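**Tri bimanuel : Vimudmont apprend à ses robots à hésiter moins souvent**

Vimudmont, mardi – L'équipe de manipulation du laboratoire Grurnau a mis en ligne une note technique sur le tri d'objets souples par un robot à deux bras. La méthode, baptisée Trandberg, porte sur un point précis de la chaîne : le choix de l'instant où la pince se referme lorsque le contour de l'objet est mal défini.

Les politiques apprises par imitation se comportent bien sur des boîtes ou des flacons rigides. Elles se dégradent sur les objets sombres, mats et irréguliers, dont la surface renvoie peu d'information de profondeur. Le bras descend, s'arrête au-dessus de la cible, remonte, recommence. Les auteurs désignent ce comportement par le terme d'oscillation d'approche.

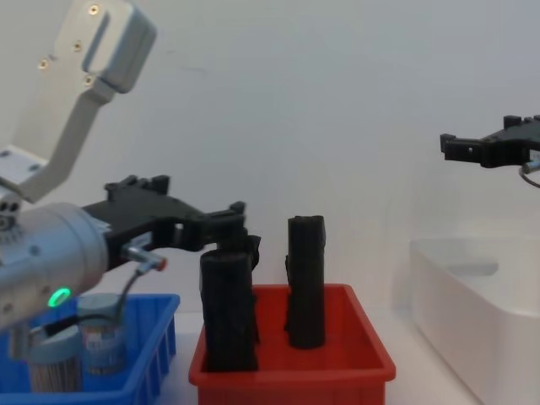 Trandberg ajoute à la politique de base un module léger qui estime, à chaque pas, l'écart entre la trajectoire prédite et les trajectoires de démonstration les plus proches. Tant que cet écart reste élevé, la fermeture est différée et l'approche se poursuit à vitesse réduite. Dès qu'il passe sous le seuil, la prise est engagée sans nouvelle replanification. Le module est entraîné sur 900 démonstrations téléopérées, réparties en quatre familles d'objets. Aucune annotation manuelle des points de prise n'est requise.

Le protocole d'essai utilise des bacs de couleurs différentes posés côte à côte sur une table blanche, avec un bras de chaque côté. La consigne est donnée par la couleur du bac, et la position des objets change entre les essais.
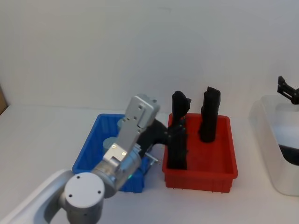
*Prise d'un objet noir dans le bac rouge ; la pince du second bras se trouve au-dessus du bac translucide.*

Selon la note, l'oscillation d'approche recule nettement sur les objets noirs à surface plissée, au prix d'une descente un peu plus lente. Le gain est faible sur les cylindres rigides, que la politique de base traitait déjà correctement. « Le seuil est réglé une fois pour toutes, c'est la principale faiblesse de la méthode », reconnaît Cheng-en Leung, premier auteur. Un seuil adaptatif est à l'étude – deux variantes sont comparées, dont celle de Ho, fondée sur l'effort mesuré au poignet.

Le code d'entraînement doit être publié en juin. Les démonstrations suivront dans un second temps.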